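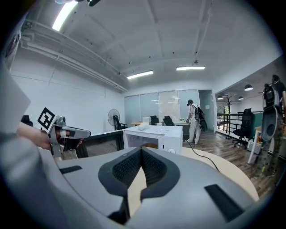

Do you unplug appliances for handheld gripper sessions?

We're writing house rules for our recording room and I'm stuck on powered stuff like microwaves and fans. Our old sheet says nothing about cords. Do you unplug everything, or only what's being handled? We do 21 takes a shift, so I don't want a rule people will skip by lunch!

Grunau

Ours is simple: if a gripper is going to touch it, it's unplugged, and the cord gets coiled up on the table. I also write a two-person limit per table into the sheet (elbows, mostly). We've done 3,000 takes that way and I'd keep it even for boring stuff like opening a door.

Ikholm_lab

just tape the cords down, works fine for us

tsuji9

Tape's okay on the floor, but I wouldn't do it on a tabletop, it pulls the finish off. Grunau's rule is the one I'd copy. Add a line about checking the marker is clean before each take too, we lost a whole afternoon to a smudge.

Zumitz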